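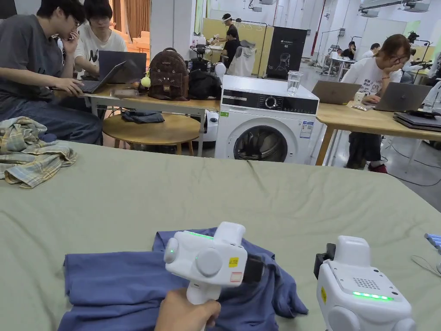
Figure 1. The folding table with two of the test shirts, blue and plaid, and the washing machine behind.

Folding Shirts on a Soft Surface
Project report, Household Textiles module
Rūta Sakalauskas, Lizelle Mokgethi, Vlastimil Baláž
Supervisor: Rimantas Mägi

1. Background

Most folding instructions assume a bed or a hard table and a shirt that has just been ironed. Student laundry does not look like that. It comes out of the machine, sits in a bag for a day and gets folded on whatever is free. We wanted to know which folding method gives the flattest shirt when the shirt starts out crumpled, and whether a cloth under it helps or gets in the way.

The work was done in October in the shared workroom at Varnenberg. Other groups were using the wooden table at the back for their own reports, so we kept to the large table.

2. Materials

We used shirts that the three of us brought from home. Some were plain and some were checked. The checked ones turned out to be useful, as the lines of the pattern show at once if a fold is crooked. On a plain shirt you have to look at the hems instead.

The table was covered with a sage-green fabric sheet. It was not pinned or taped, and it wrinkles. We smoothed it by hand between shirts for the first half of the folds and left it alone for the second half.

3. Method

Each shirt was dropped on the table from chest height so that it landed in a heap. The person folding then used one of 2 methods.

Method A (side fold). Spread the shirt face down. Fold one side in to the middle of the back, lay the sleeve flat along it, repeat with the other side, then fold the hem up to the collar.

Method B (half fold). Spread the shirt face up. Fold it in half lengthwise so that the sleeves meet, fold the sleeves back over the body, then fold the length in thirds.

We recorded 337 folds in all. The first 100 were practice and are left out of the results. Every folded shirt was judged by a second person, who did not know which method had been used, and marked as flat, acceptable or redo. A shirt was a redo if a sleeve stuck out or if the edges did not line up.

4. Results

Method A gave more flat shirts than Method B for all three of us. The difference was largest on long sleeves. Method B was quicker, mainly in the spreading step, and Lizelle preferred it for T-shirts.

Most of the time went into finding the collar and the two shoulder seams in the heap. Once those were found, the two methods took nearly the same time.

The cloth helped in one way and hurt in another. Shirts slid less on it than on the bare table, where we did a few trial folds before the project began. But when the cloth was left wrinkled, the wrinkles pressed into the bottom layer of the shirt, and the lower sleeve was often the one that failed.

5. Problems

Buttons were a weak point in our plan. We did not decide beforehand whether button-up shirts should be closed, and for part of the practice folds they were left open. Open fronts - above all on thin fabric - shift when the shirt is turned over. From then on we closed the top and middle buttons.

The judging was also stricter at the start than near the end. Vlastimil rechecked a part of the shirts marked acceptable and changed several of them to redo.

6. Further work

We would like to repeat the test with a stretched cloth, and with towels and trousers. Gunārs Paulauskas suggested timing the search for the collar separately, and the next group could do this with the same record sheet.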